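Segmentation mask eats half the garment when it's black and folded on itself
Tags: perception, segmentation, cloth, wrist-camera, two-handed
Asked by halfhitch_ under Perception, 12 Jun 2023

I am writing the perception side of a garment folding stack and I have been defeated by a jacket.

The pipeline is nothing exotic. Wide-angle camera on each hand-held gripper, segment the garment, find an outline, propose two grasp points, hand those to the policy as extra input. It works on towels. It works on a striped shirt so well that I got cocky and told my supervisor the word "solved" in January, which she brings up.

With black outerwear the mask falls apart. The region under the folded section goes nearly flat in intensity, the fold line reads as an outer boundary, and I get a garment that ends halfway down. Then the black fingers come in over the black cloth and the mask adopts them as sleeves. My grasp proposer has suggested, with 0.9 confidence, that the robot pick up its own finger.

Typical input, garment spread on the bed, gripper over it:
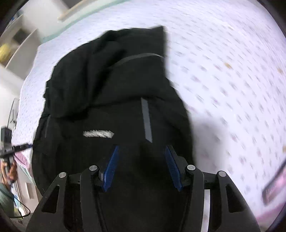

What I have tried

Raising exposure. The printed bedding clips, the jacket gives me more noise, and the reflective strip gets weird.

Retraining the head on 1,100 labeled crops. It helped with navy. It did not help with black.

Telling the Stirkel segmenter that there is exactly one garment. It then finds exactly one garment, and it is the pillow side of the bed.

The real trouble is later on, when the jacket is lifted and the outline I worked so hard on is meaningless anyway. Both grippers are in view, the background is a wall and whatever is on it, and the thing hanging there has a bumpy outline that matches no template I own. My tracker was initialized on the flat view and simply refuses to let go of it. It is a very loyal tracker. 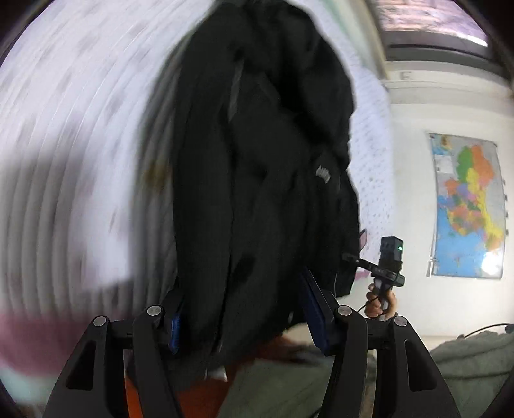
So the question is whether I should keep one mask model and feed it both the flat and the lifted views, or split them and switch on gripper height. Splitting feels like giving up. It also means a second set of labels, and I have met the person who would be doing the labels, and it's me.

Running at 12 Hz, latency budget is tight but there's a little slack.

Comments (2)

plestbridge_refugee: What's the lens? If you're segmenting the raw fisheye, stop there and fix that first.

halfhitch_: Raw fisheye, black corners and all. I mask the corners with a fixed circle. Undistorting cost me resolution at the edges, where the second gripper tends to be.

Answer 1 (accepted, score 31)

Keep one model, change what you ask it for.

You are using the outline as if it were the state of the garment. For flat cloth that's a decent lie. For a jacket in the air it's a bad one, and a second model will just tell you the bad one faster. I went through this on Dellindale, where we had two heads and a height switch, and the switch was where every bug lived. The cloth would be half up, the switch would flap between modes, and the grasp points would teleport.

What I'd do, in this order:

Remove the gripper first. You know the finger geometry and you know the jaw width, so render a silhouette of your own fingers and subtract it before the garment head sees anything. Dilate it by 5 pixels or so to cover calibration slop. The other gripper is harder because you need its relative pose, but even a sloppy mask beats sleeves made of linkage. Don't forget the hand and the cable.

Stop treating the fold as an edge. Add a class for internal edges and label it separately from the silhouette. You need far fewer labels than you think: we used 155 and the false bottom hem mostly went away. Mostly.

Use the bits that aren't black. Gray piping, reflective strip, logo. A black jacket is a terrible surface with a few very good landmarks on it. Train a small keypoint head on trim and let the tracker hang off that. You don't have to read the logo, you only have to find it again.

Drop the template on lift. When the jaws close and the gripper moves up, reinitialize from the current view and carry over only the trim keypoints. Your tracker's loyalty is a config option.

Motion blur is going to hurt the keypoints. Shorten exposure, add light, and accept the noise. Cloth noise is survivable, smeared piping isn't.

Anežka Hrubý

Comments (3)

halfhitch_: Did the silhouette subtraction today. It has stopped trying to grab itself. I'm a little sad about it. Internal edge labels next.

mvoss: How do you label an internal edge when the annotator can't see it either?

Anežka Hrubý: Turn the gamma up in the labeling tool only. If they still can't see it, mark it unknown and ignore those pixels in the loss. Don't let anyone guess.

Answer 2 (score 6)

Depth. A fold is a step in height and it doesn't care what color the fabric is. Štěpánek has a cloth plugin that takes depth and spits out fold lines, you have to build it from source and the readme is for the previous version.

Comments (2)

halfhitch_: No depth on these grippers, and no room on the mount. Also black fabric and my last depth camera did not get along.

tangent_bundle: Seconding the readme warning. The flag is called fold_thresh now, and it's in meters.

Answer 3 (score -2)

have you tried a white jacket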